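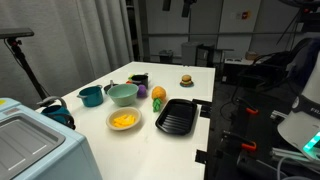 A compositora recebeu-nos a meio da manhã, entre dois ensaios, com a partitura de «Clakero» ainda cheia de emendas a lápis. A obra, para coro misto a 14 vozes e percussão, foi encomendada pelo coro de câmara Kokatska e estreia em fevereiro, na sala Fairweather.

O texto junta seis quadras sobre a formação do gelo num lago. «Queria um assunto lento», explica. «O gelo fecha primeiro nas margens e só depois no meio. As vozes graves fazem isso, entram de fora para dentro.»

A peça começa com uma nota sustentada pelos baixos durante 14 compassos. Pergunto se os cantores protestaram. «Protestaram os contraltos, que ficam à espera. Os baixos gostaram. Pedi-lhes que respirassem cada um por sua vez, e demorou dois ensaios a ficar limpo.»

A secção central, «Zurkemby», não tem palavras. O título é o nome que deu ao lago quando começou a escrever. «Não existe no mapa. Precisava de uma palavra com consoantes duras para a percussão imitar.»

Sobre a harmonia, diz que evitou resolver os acordes até à última página, onde chega um ré maior que dura pouco. O maestro pediu-lhe que o prolongasse. Ela acrescentou um compasso.

A edição impressa sai depois da estreia. Por agora, trabalha numa versão para vozes iguais, mais curta e sem percussão. «Há coros pequenos que ma pediram. Falta-me rever o final.»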